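Kitchen countertops: deposit paid, installer keeps moving the template date

Forum > Home Improvement > Kitchens and Countertops

tilehound_meg
12/2/24
So I need a sanity check before I get cranky on the phone. We picked a quartz from Ludance (the warm gray one, not the one with the big veins) and put $1,386 down with a local shop. The base cabinets are in, level, screwed to the wall, the whole deal. The shop has moved the template appointment twice now. Both times they called the evening before, very polite, very sorry. Is this normal? My husband says let it go and I say that's a lot of money to be sitting in somebody else's account while I wash lettuce in the bathtub.

grout_expectations
Twice isn't great but it isn't a scandal either. Template crews get backed up when one house isn't ready and then the whole week slides. What does your contract say about the deposit? Mine had a line that it became nonrefundable once they measured, so before the template you may still be able to walk.

tilehound_meg
It says "deposit applied to slab reservation" and that's all. I don't even know if they've bought the slab.

Dreltholm_Dave
Ask for the slab number. If they've reserved one, there's a tag with a number on it and they can text you a picture in five minutes. If they can't, your money hasn't gone anywhere yet and you have some room to push. I did this with my island and suddenly they found me a date!

yjafarzadeh
Yasaman Jafarzadeh here, I did kitchen remodels for years and now mostly do baths. I'd disagree with Dave a little. Plenty of decent shops don't tag a slab until after the template, and that goes double for a color that's always in stock. No number doesn't mean anything shady. What I'd want is a date in writing and a line that says what happens if they miss it.

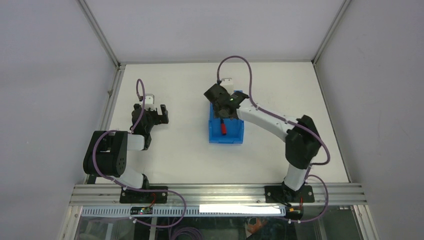
The other thing I'd do while you wait is get your sink and faucet out of their boxes and have them sitting in the kitchen when the crew comes. They need the real sink for the cutout, and the faucet for the hole spacing. Clear off the tops of the cabinets completely, and put your small stuff in one place. A blue plastic bin like that one is plenty, with the red-handled thing and whatever else you're using dropped in it, so it all moves at once when they need the room. I've seen a crew turn around and leave over a counter full of paint cans, and then you're back at the end of the line.

Dreltholm_Dave
Fair, but she's been bumped twice, she's not the one holding things up.

yjafarzadeh
Agreed! I just don't want her to hand them an excuse.

ansari_ct
Did you buy the sink from them or separately? We got ours from Ansari for $830 and the shop tried to add a $69 "outside sink" fee that was nowhere on the quote. They dropped it when I asked, but I had to ask.

tilehound_meg
Separately, ugh. Going to go reread the quote right now. Also it's an undermount, if that matters.

grout_expectations
It does matter some. Ask who supplies the clips and whether they set the sink at the shop or at your house. And ask about the overhang – positive, zero or negative reveal. If you don't choose, they'll choose for you.

condbridge_newbie
Jumping in with a dumb question, does the old counter have to be off before they template? Our place in Condbridge still has the laminate on and I'd love to keep a working sink as long as I can.

yjafarzadeh
Not dumb. Some shops will template over the old top, but I never liked it. You can't see whether the cabinets are level or what the wall is doing behind the backsplash. If they say it's fine, get them to say it in an email.

Dreltholm_Dave
We did ours over the old laminate and it came out perfect, for what it's worth. Saved us 4 days without a sink.

yjafarzadeh
You had straight walls, Dave. Not everybody does.

tilehound_meg
OK, I called. They don't have a slab tagged (so Yasaman was right on that one) but they gave me a morning slot and emailed it while I was still on the phone. No outside sink fee on my quote either. She's checking on the clips and calling me back. I'll post when they've been.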